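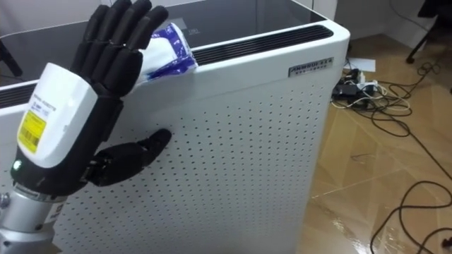 A hand of the Odarari cell at the top of a white air purifier. A green status light is lit at the wrist.

The Odarari cell is a robot workstation in Bustcombe used for household handling tasks such as tidying, carrying and clearing surfaces. It has two arms, each with a black jointed hand mounted on a silver wrist section. The control software is Clikum, and the arms were installed by the firm Evangelista. The cell entered regular use in September.

Setup

Each session starts with the arms powered on in their rest position. The operator waits for the wrist lights, then runs the Clikum finger routine, in which every finger is closed and opened in turn. The routine takes 6 minutes. A finger that stops short of its end position is run again at low speed, and if the fault returns the hand is taken off and exchanged.

Objects are set out by hand before the arms are released. Light items such as bags and cloths are handled at the lowest grip setting.

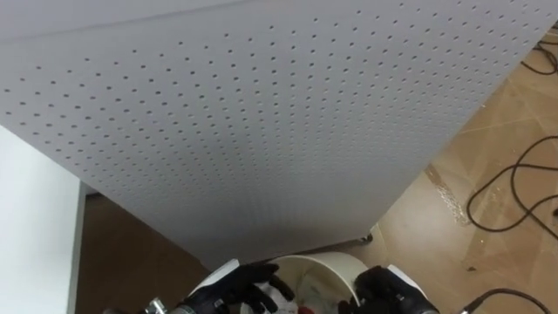 Two-handed carrying is checked separately. Both hands must close at the same rate, or the load tips toward the slower side. The test is repeated 15 times with a tub or similar open container, and the grip offset is corrected in Clikum between runs.

Maintenance

Finger coverings are wiped after each session and inspected for cuts every two weeks. The wrist joint is checked for play at the same time — a loose joint shows up first as poor placement at the far side of the work area. Cables on the floor are moved clear of the wheels of chairs and stands.

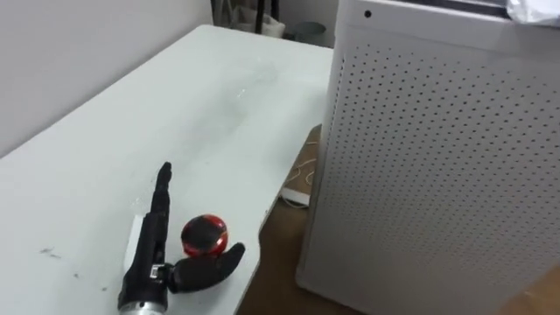
Thumb calibration is the longest of the routine jobs and follows any exchange of a hand. The thumb is driven through 19 positions, and the readings are stored under the serial number of the hand. A round object is then used to check the result. The red and black ball suits this work, as it sits in the gap between an upright finger and the thumb. The table is cleaned before the check, and the stored values are backed up when it is finished.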